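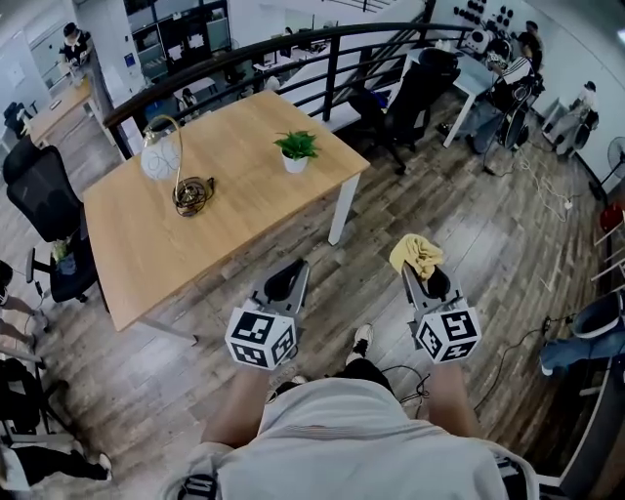 제5장 공용 사무 공간의 탁상 정돈과 청소

학습 목표

이 장을 마친 학습자는 공용 탁자에 놓인 조명, 화분, 전선을 올바른 순서로 점검할 수 있어야 한다. 표면의 재질에 맞는 천과 세제를 선택하고, 작업 결과를 점검표에 기록하는 방법도 함께 익힌다.

5.1 탁상 정돈의 범위

사무 공간의 관리는 흔히 바닥 청소와 쓰레기 수거를 중심으로 설명된다. 그러나 이용자가 가장 오래 손을 대는 곳은 책상과 탁자의 윗면이며, 공간에 대한 인상도 대개 여기에서 정해진다. 칸막이를 두지 않은 개방형 사무실에서는 한 탁자의 상태가 멀리 떨어진 자리에서도 보이므로 관리의 기준을 미리 합의해 두어야 한다.

이 책에서 탁상 정돈이란 탁자 윗면과 그 위에 상시 놓이는 물품, 그리고 탁자에 딸린 의자와 주변 바닥을 한 단위로 묶어 관리하는 일을 말한다. 개인 서류와 개인 전자기기는 이 범위에 들지 않는다. 관리 담당자는 개인 물품을 임의로 옮기지 않으며, 부득이한 경우 이용자의 동의를 먼저 구한다.

5.2 상시 비치품

상시 비치품은 수가 적을수록 관리하기 쉽다. 이 장에서는 스탠드 조명 하나와 소형 화분 하나를 둔 목재 상판 탁자를 기본형으로 삼는다. 두 물품은 성질이 서로 다르다. 조명은 전기 기구이므로 물기를 피해야 하고, 화분은 정기적으로 물을 주어야 한다. 따라서 둘을 같은 탁자에 둘 때에는 물을 주는 동안 화분을 다른 곳으로 옮기고, 받침에 고인 물을 비운 뒤 제자리에 돌려놓는다.
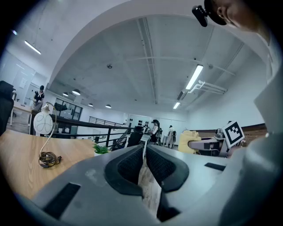 그림 5-1. 개방형 사무실의 목재 상판 탁자. 둥근 흰색 갓의 스탠드 조명과 흰 화분에 심은 소형 식물이 놓여 있고, 조명 받침 곁에 검은색 전선이 감겨 있다.

그림 5-1의 전선에 주목한다. 조명의 전선은 사용 여부와 관계없이 점검 대상이다. 여분의 길이는 느슨하게 감아 받침 가까이에 두되, 세게 꺾거나 무거운 물건으로 누르지 않는다. 통로 쪽 바닥으로 내려온 전선은 걸려 넘어질 위험이 있으므로 발견하는 즉시 정리한다.

5.3 작업 순서

청소는 높은 곳에서 낮은 곳으로 진행한다. 먼저 조명을 끄고 플러그를 뽑은 다음, 갓이 식을 때까지 기다린다. 갓은 마른 천으로 위에서 아래로 가볍게 닦으며, 무늬가 있는 갓에는 세제를 직접 뿌리지 않는다. 금속 지지대는 갓을 닦은 면과 다른 면으로 닦는다.

이어서 조명과 화분을 들어내고 상판을 닦는다. 목재 상판에는 물기를 충분히 짠 부드러운 천을 쓰고, 나뭇결을 따라 한 방향으로 움직인다. 표면에 남은 물기는 곧바로 마른 천으로 거둔다. 세척액이 필요할 때에는 물 1리터에 중성세제 5밀리리터를 풀어 사용하고, 눈에 띄지 않는 모서리에 먼저 시험한다. 의자는 팔걸이, 등받이, 다리의 순으로 닦는다. 망사형 등받이의 먼지는 솔로 털어 낸 뒤 흡입기로 제거한다.

5.4 사례: 오스트홀름 사무동

오스트홀름(Ostholm) 사무동은 2020년 3월 공용 탁자 24개에 대하여 통일된 점검표를 도입하였다. 시설 관리를 맡은 나탈리아 트루히요(Natalia Trujillo)는 점검 항목을 9개로 정하고, 각 항목을 '양호'와 '조치 필요'로만 구분하게 하였다. 초기 점검표에는 상판의 얼룩과 전선의 상태가 한 항목으로 묶여 있었으나, 조치를 담당하는 부서가 서로 달라 같은 해 10월에 분리되었다.

생각해 볼 문제

1. 자신이 이용하는 공용 탁자의 상시 비치품을 조사하고, 물을 피해야 하는 물품과 그렇지 않은 물품으로 나누어 보시오.
2. 조명과 화분을 한 탁자에 둘 때 적절한 배치를 제안하고, 그 근거를 200자 이내로 서술하시오.
3. 오스트홀름 사무동의 사례에서 점검 항목을 분리한 이유를 설명하시오.

다음 절에서는 상판의 재질별 관리법을 원목, 무늬목, 합성수지의 순으로 다룬다.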